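A Day at the Robot Workshop

Oct 19, 2023

Have you ever wondered how a robot learns to pick things up? Every October, a workshop called Olturus opens its doors to school classes. This year 28 children came, split into groups, and each group got a turn with the people who build and test robot hands.

The first stop was a long bench with Catinca Ardeleanu. She asked everyone to pick up a pencil with mittens on. Most of the pencils ended up on the floor. With mittens you can't feel very well, and your fingers can't move one at a time. Early robot hands had the same trouble. Many of them were just two flat pieces that squeezed together, like kitchen tongs.

Next, Shota Uchida showed the group how a hand is told what to do. Inside the joints are motors. A motor turns, and a finger bends or straightens. The computer sends a message to each motor saying how far to turn. Shota typed in a number and one finger curled slowly. He typed in zero and it opened again.

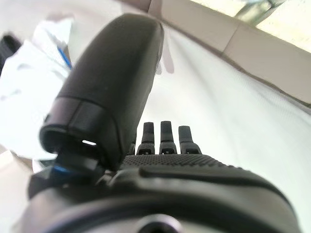 Your own thumb is the most useful finger you have. Try picking up a coin without it. You can do it, but it takes much longer. People who design robot hands know this, so they often make the thumb bigger and stronger and set it apart from the other fingers. It has to swing across to meet them. On this hand the thumb turns at the joint with the blue ring, and the three fingertips stand in a row on the other side. The palm matters too. Its tiny raised bumps help stop things from sliding, a bit like the soles of your sneakers.

The last stop was the practice table. A robot doesn't get good at a job the first time. Vicente Vergara told the children that one hand had tried to fold the same towel 2000 times. Each try is saved, the good ones and the bad ones, and the computer uses them to work out what to do next time.

One boy asked if robots get tired. Vicente said no, but their parts wear out, and the motors have to rest if they get too warm. A test lasts 20 minutes and then the hand is checked.

Try it at home

Tape your thumb gently to the side of your hand. Now try to button a shirt, open a jar and turn a page. Which one was hardest? Ask a grown-up to help you take the tape off.

Words to know

Joint: a place where two parts meet and can bend or turn.
Motor: a machine that makes something move.
Grip: how well you can hold on to something.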